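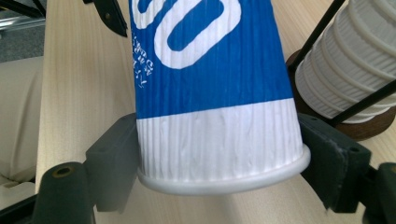 Flurnar Hot Drinks Prices

README for the January release

Flurnar is a table of prices for hot drinks sold over the counter in two towns, Clollirora and Tronditz. Each row is one drink, in one size, at one shop, on one visit. It covers coffee, tea, hot chocolate and a few things that don't fit under any of those. The table was put together by Nerea Barroso and Relu Ursu, who also wrote this file.

The data started as a spreadsheet Nerea kept for a class on local prices. Relu added Tronditz later, using the same form, and the two sheets were merged. Some of the odd column names come from that merge. We left them alone so that older scripts would keep working.

What is in the folder

drinks.csv – the main table, 3,000 rows
shops.csv – one row per shop, joined on shop_id
sizes.csv – how each shop's own size names map to ours
notes.txt – free text from the visits, lightly edited
check.py – the script we run before each release

Files are UTF-8 with commas and a header row. Prices use a point for the decimal. Empty cells mean the value was not recorded. There are no zeros standing in for missing values, apart from the discount column, where zero means the menu showed no discount.

Columns in drinks.csv

row_id: whole number, never reused. Gaps are rows we removed.

shop_id: matches shops.csv.

visit: a number that goes up by one each time the same shop is visited. It is not a date. Visit 2 in one shop may be months away from visit 2 in another.

month: month name only.

drink: our name for the drink, lower case.

drink_menu: the name as printed on the menu, with the shop's own spelling.

size: small, medium, large or single. Use single where the shop sells one size only.

vol_ml: the volume in milliliters, if the shop states it. We did not measure anything ourselves.

price: the full menu price for one drink, tax included.

takeout: yes, no or both. If a shop charges a different price for takeout there are two rows.

cup_fee: the extra charge for a disposable cup, if it is listed separately. It is not included in price.

own_cup: the amount taken off if you bring your own cup. Enter as a positive number.

discount: any other printed discount that applies to all customers. Student and loyalty prices are left out.

who: NB or RU.

How the prices were collected

We went in, read the board or the printed menu, and filled in the form. If the menu was not clear we asked at the counter. Relu used paper forms for the first few months and typed them up in the evening, so his early rows have more typing errors than the later ones. We fixed the ones we could check against the paper.

Prices on delivery apps were never used. They are often higher than the counter price, and they change during the day.

The Politis bakeries were a problem. Their shops share one printed menu, but the boards on the wall don't always agree with it. Where the two differed we took the board, and put the menu price in notes.txt. If you are comparing Politis shops with each other, read those notes first.

Drinks with milk are recorded at the standard milk price. Oat and soy surcharges are in the notes for Clollirora and missing for Tronditz.

Size names

Shops call their sizes all sorts of things. A "regular" is the smallest cup in one place and the middle one in another. sizes.csv gives our reading for each shop. The rule was simple: put the sizes in order of price and name them from small up. Where a shop has four sizes, the two in the middle are both medium and you need vol_ml to tell them apart. If vol_ml is blank you can't.

Known problems

Tronditz has fewer shops and more visits per shop. Don't average over rows without weighting by shop.

In 13 rows the takeout value is a guess made from the notes. They are marked with a question mark at the end of drink_menu – ugly, but easy to search for.

The cup_fee column is thin before the second round of visits. The question was not on the first form. A blank there tells you nothing about whether the shop charged a fee.

Iced drinks got in through the spring visits and most have been removed. If you find one, send us the row_id.

Hot chocolate and drinking chocolate are one category in drink. Relu would like them split. They may be split in a later release, with the old column kept.

Changes in this release

Added the own_cup column.
Merged two shop_ids that turned out to be the same café under an old and a new name.
Corrected vol_ml for tea in Tronditz, where ounces had been typed in as milliliters.
Dropped rows for vending machines. They will not come back.

Running the check

Put check.py in the same folder as the csv files and run it with Python 3. It needs no other packages. It prints any row where the price is outside the normal range for that drink, any shop_id not found in shops.csv, and any repeated row_id. A clean run prints nothing.

Use and contact

You may use and share the table for any purpose if you name Flurnar as the source. Please say which release you used. Corrections are welcome, with the row_id and the column. Nerea handles Clollirora and Relu handles Tronditz. For anything to do with the size mapping, write to both.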